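4. Small things kept: what residents bring with them

When we began the interviews at Savolainen we had expected people to talk mostly about furniture. The literature on moving into supported housing in later life tends to dwell on the armchair, the dresser and the double bed that will not fit through the door, and our topic guide was written with those in mind. Helmi Eskola, who carried out the first set of visits in August, came back with something rather different. People answered her questions about furniture politely and quickly, and then wanted to show her what was on the windowsill.

We have come to call these objects "small things kept", for want of a better name. They are light, cheap, easily lost and of no use in the ordinary sense. They include thimbles, bus tickets, a single glove, a tin that once held throat sweets, and a surprising number of toys and balls. Most had survived at least one clear-out in which much more valuable things were sold or given away, and their owners could often tell us exactly who had tried to throw them out and what had been said at the time.

It is worth pausing on the toys, as they gave us the longest conversations of the whole study. A former bus driver at Flerkton, whom we shall call Mr L., spoke for most of a morning about the ball games played in the yard behind his childhood home, and about the neighbour whose washing line served as the net. He had no ball from that time, and did not seem to mind. What he had was a small one bought much later for a grandson, who had grown up and left it behind, and in his telling the two had become rather tangled together – the yard, the grandson, the neighbour's sheets. When we read his account back to him he laughed and said we had got the order wrong, and then told it again in a third order which he said was the right one.

We found this loose fit between an object and its story again and again. Earlier work in this field (our own included, we are sorry to say) has tended to treat a keepsake as a sort of label tied to one event. The residents we met used their things much more freely. A ball could stand for a child, a summer, a quarrel or simply a colour somebody had always liked, and it could stand for a different one of these on the next visit.
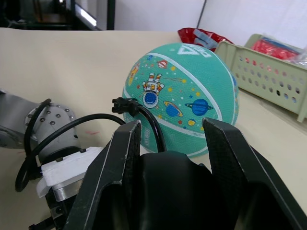 Figure 3. A small teal basketball with white seam lines, on a beige tabletop.

Size matters here in a very plain way. A room at Savolainen has one windowsill, one bedside cabinet and a shelf above the desk, and anything larger than a loaf of bread has to be argued for. Several residents had worked this out before they moved and had chosen accordingly. One woman told us she had gone round her old kitchen holding things up against a shoebox. Others had left the choosing to their children and regretted it, though they were generous about it and took care to say that everyone had been very tired by then.

Staff had views as well. The care workers we spoke to at both houses were fond of the small things and used them as a way into conversation on difficult mornings, but they also had to dust round them, and they worried about anything that might roll on to the floor. At Flerkton this had led to a custom, never written down, of placing round objects in a saucer. Residents differed in how they took to it. Mr L. thought the saucer a very sensible idea. His neighbour across the corridor took hers out of its saucer every evening and put it back where she wanted it, and by the time of our second visit the night staff had stopped mentioning it.

We would like to say a word about our own part in all this. Asking someone to pick up an object and talk about it changes the object a little, and perhaps the person too. Eetu Heinonen noted after his visits that two residents had moved things to a more prominent place since he had last called, and one had taken something out of a drawer where, by her own account, it had lain for years. We do not think this spoils the material, but readers should bear it in mind when they come to the longer extracts in the next section, where the talk turns to things that were given away before the move and are still missed.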